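**The drawer, one year on**

Regular readers will remember that last July I promised to clear out the bathroom drawer and report back. I have been dodging the subject ever since, in the hope that you'd all moved on to the boiler.

You had not. Three of you wrote in to ask. So, for the record: the drawer is shut, which took some leaning.

The trouble is samples. I don't buy perfume, or not so that you'd notice, but I can't walk past a counter without somebody pressing a tiny vial on me, and I was raised to say thank you. Add the hotel lotions, the hand cream from every office gift swap since I started work, and a bath oil called Drestico that smells like a church that sells candy, and you have a drawer that opens two inches and then bites. 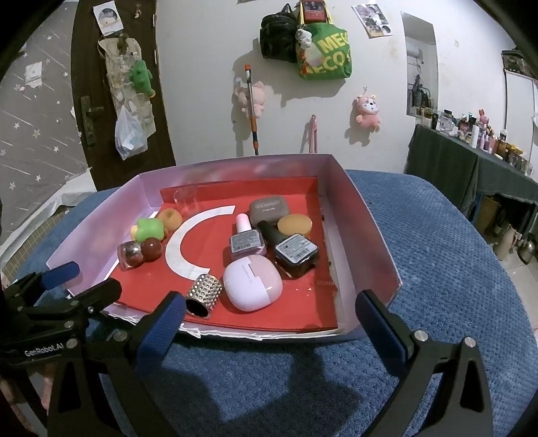

My first plan was to use everything up. I drew up a schedule. Each week would have its own scent, starting with the oldest, and by spring I'd be down to bare wood and smelling terrific. Week one was something labeled Ornier, which had turned the color of strong tea and gave me a headache by the time I reached the bus stop. Week two was canceled.

My second plan was to give it all away. It's harder than it sounds – people will happily take your spare zucchini, but offer a grown adult a half-used bottle of cologne and they start wondering what you're trying to tell them. My sister took a soap. She returned it at Thanksgiving, in a nicer bag.

The third plan was rules, and this is where I've ended up:

- If I can't remember who gave it to me, it goes.
- If I can remember and don't like them, it goes faster.
- Anything that has leaked onto anything else has made its own decision.
- One bottle may stay for purely sentimental reasons. One.

The last rule has caused most of the delay. I have been through the candidates several times and keep wanting to let in another on appeal. There's my grandmother's rosewater, long since evaporated, and there's the stuff I wore to my first job interview, in which I was asked to leave a window open. Both have a case.

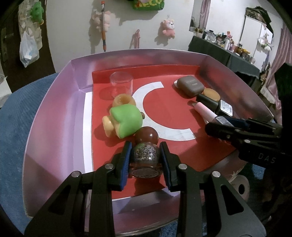

Anoma Karunaratne writes that I have it backward, and that the sentimental ones should be the first to be opened. She kept her mother's good perfume for six years for an occasion that was fancy enough, and when she finally got the stopper out it smelled of nail polish remover. Now she wears whatever she's got to the supermarket. She adds that empty bottles with the caps off will scent a sock drawer for months, and would I please stop throwing them out.

I have passed this on to the sock drawer, which was already full.

Next issue: the boiler, part four. Bring a sweater.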